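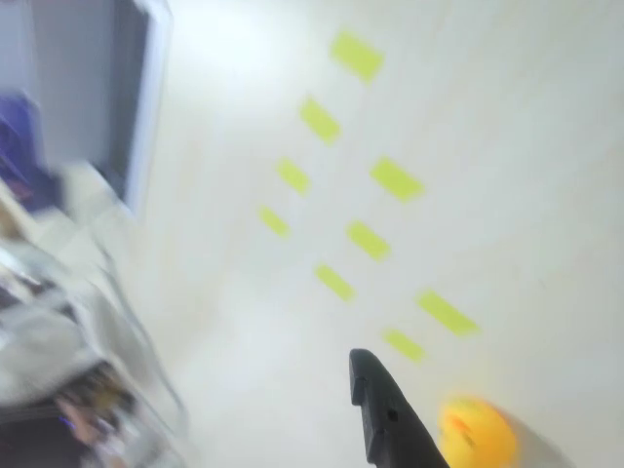
Bright yellow on a pale floor.

I spent most of February reading local coverage of the bus drivers' strike in Jalgate, and I kept a tally of who was quoted. It started as a way to settle an argument with myself. I had a feeling the women were missing from the stories, and I wanted to know if that was fair.

I looked at 100 articles. Of those, 13 quoted a woman who drives a bus. I left out the spokeswoman for the company and the passengers stopped at the depot gate, and there were plenty of both. Passengers got asked how they were going to pick up the kids. Drivers got asked about pay, and the drivers asked were nearly always men.

I was at the Quintela Street depot on two mornings, before six, and women were on the line both times. They were running the sign-up table and talking to the drivers coming off the night shift. One of them had written most of the leaflet that the papers later called "the union's demands". Her complaint was about split shifts, where you work the morning peak, go home unpaid for four hours and come back for the evening. If you have small children or a parent to look after, that gap is the whole problem. It was the first item on the leaflet and I found it in 2 of the articles.

When women did turn up in the photos, the captions called them supporters, and in one case "drivers' wives". The woman on the left of that photo has been driving the Stivavik route for nine years. The paper fixed it online after she rang them.

I don't think any reporter set out to do this. They phone the branch president, he picks up, and they have a deadline. But the same thing happened in the Siloleo cannery dispute when I was in my twenties, and I remember my aunt cutting out the articles and writing names in the margins. She worked the line there.

The new roster goes to a vote next month. Split shifts are still in it, though they've been capped at three a week. I'll do another count once the result is in, and I've put the spreadsheet up on the links page if anyone wants to check my numbers.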